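Supper Club FAQ

How do I get a seat?
Send me a note through the contact form and tell me how many of you are coming. I cook for 21 people a night and I don't keep a wait list anymore, it made me crazy. If you miss one, try again next month!

Where is it?
My place in Driltovdale, up the hill past the old Cuesta bakery. You'll get the street address once you've paid. Parking is on Flilley Lane (please don't block Amparo Toledo's driveway, she has been very patient with me).

Can you do vegetarian?
Yes, always. Vegan too, if I hear from you 5 days ahead. Gluten-free is harder, so write me and we'll talk it through. I can't promise a nut-free kitchen.

What time should I show up?
Doors open at 6:30 and soup goes out at 7. If you're running late I'll save you a bowl, but the fish won't wait.

Do you do private parties?
A few a year, mostly in May and over the holidays. The whole house is $2,250, and that covers food, setup and Lucía Pastor on guitar if she's free.

Can I bring my own drinks?
Wine and beer are fine, and I don't charge a corkage fee. I'm not licensed to sell alcohol, so whatever you want with dinner has to come with you. Soda is on me. Look for the bottles at the far end of the white counter, up against the yellow glowing wall, and pour your own. Kids usually go for the green ones first.
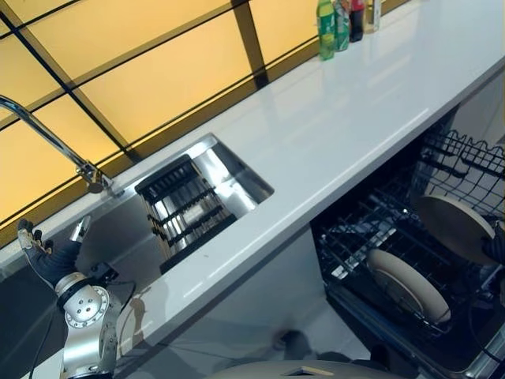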